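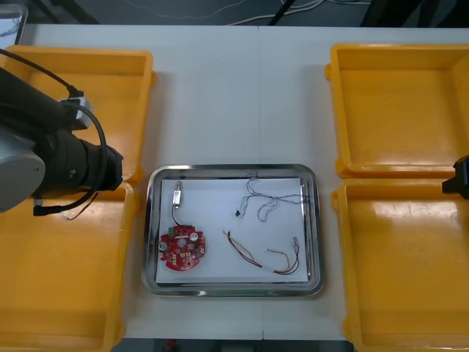
Stenton Documentary Transcripts
Data card, version 2
Released April 4, 2023

Summary

The Stenton Documentary Transcripts are a collection of time-coded English transcripts prepared from television documentaries and current affairs programs held by the Levavel Archive. The collection contains 239 program records drawn from 7 series. Of these, 226 records have a complete transcript. The remainder have catalog entries only and are kept so that episode numbering stays continuous.

The collection is intended for research on narration, interview structure and captioning practice in factual television. It contains text and catalog data. Program video and sound are not distributed.

Contents of the release

transcripts/ One text file per program, named by record number.
catalog.csv Title, series, episode, running time, original language and rights status.
speakers.csv Speaker labels and roles, such as narrator, reporter, interviewee or interpreter.
captions.csv Position and timing of text that was burned into the broadcast picture.
changes.txt Corrections made between versions.

All files are encoded in UTF-8. Time codes are given as hours, minutes and seconds from the first spoken word, and not from the start of the tape, as many tapes carry color bars or a countdown of varying length. 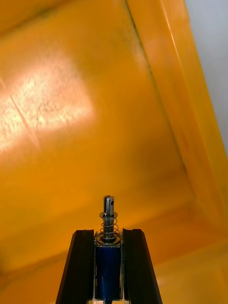
Burned-in captions were transcribed separately from speech. Broadcasters used these captions to name interviewees, translate short answers and identify locations, and their wording often differs from what the narrator says at the same moment. Each entry in captions.csv has a legibility grade of clear, partial or unreadable. Most partial grades were given where white lettering crossed a bright part of the picture. The pale glare on the orange plastic above shows the kind of background concerned: a white caption placed over the washed-out patch would be graded partial at best, and the same caption over the deeper amber toward the bottom would normally be graded clear. Annotators did not guess at missing letters. Unread characters are marked with a question mark in square brackets.

Transcription

Transcripts were produced by two annotators working independently, after which Kobina Quaye reconciled the differences. Hesitations and false starts are retained in interviews and omitted from scripted narration. Where an interpreter speaks over an interviewee, the interpreter's English is transcribed and the original speech is noted as present but is not rendered. Place names follow the spelling used in the program's own captions where one exists. Otherwise the Levavel catalog spelling applies.

Music is noted only when it interrupts or replaces speech. Advertisements, continuity announcements and trailers have been removed.
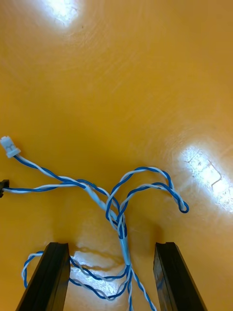
Blue and white twisted-pair cable with white connector.

Known limitations

Coverage is uneven. The Vunport series is represented by every episode broadcast, while the Bawa series lacks several programs whose sound could not be recovered from the surviving tapes. Narrators are over-represented by word count, and counts of speaking time should be taken from the time codes. Speaker roles reflect the function of a person within a single program, so one individual may appear as a reporter in one record and an interviewee in another.

Regional editions sometimes differ in narration. Only the edition held by the archive was transcribed, and users comparing a transcript with a recording from another source should expect discrepancies.

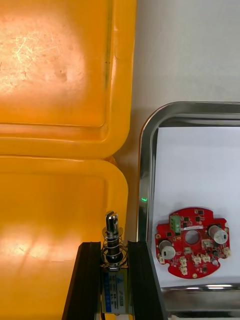
Liên Hoàng asked during review whether interviewees who appeared under a changed name could be identified by matching transcripts against later programs, and recommended that such records be held back until each had been checked. The recommendation was adopted. Affected speakers now carry a neutral label, and the link between records has been removed from speakers.csv.

Access and use

Access is granted for noncommercial research on written application to the archive. Applicants should state the purpose of the work and the series required. Transcripts may be quoted in publications within the limits given in the rights status column. Redistribution of whole transcripts is not permitted.

Maintenance

The collection is maintained by Akua Yakubu and Dela Darko. Corrections should be submitted with the record number, the time code and the proposed wording. The next scheduled revision is in July and will include those corrections received and verified by the end of the preceding month.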